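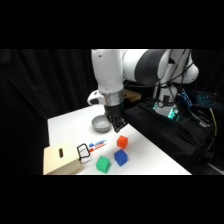 Slide 1: small gray bowl on a white tabletop

Print this page | E-mail this page

Speaker notes: Eating Soup Around the World
2018-11-22

Welcome everyone in, wait for the coats to settle. Start with the question: who had soup this week? (Hands go up fast in November!)

Slide 2. Pepper soup, Lagos. I could talk about this one all night, so keep it to 4 minutes. Thin, fierce, full of goat, and the smell reaches you before the bowl does. Mention the calabash nutmeg and pass the jar along the front row.

Slide 3. The Skita recipe survey. We asked for family soups and got 1,526 replies, which still makes me grin. Of those, 1,177 start with an onion. Only 252 give a cooking time! Read out the "until it looks like Grandma's" card. Pause for the laugh.

Slide 4. Bowls. Wide ones cool soup quickly, deep ones hold the heat, and a small one gets you a second helping. Ask what people grew up with. Let them talk, this part is always good.

Slide 5. Bread, dumplings, noodles. Skip if we're running late.

Tasting table opens after questions. Lentil on the left, barley on the right, spoons at both ends.

Contact: Brinano Food Talks | © 2018 Brinano | Back to top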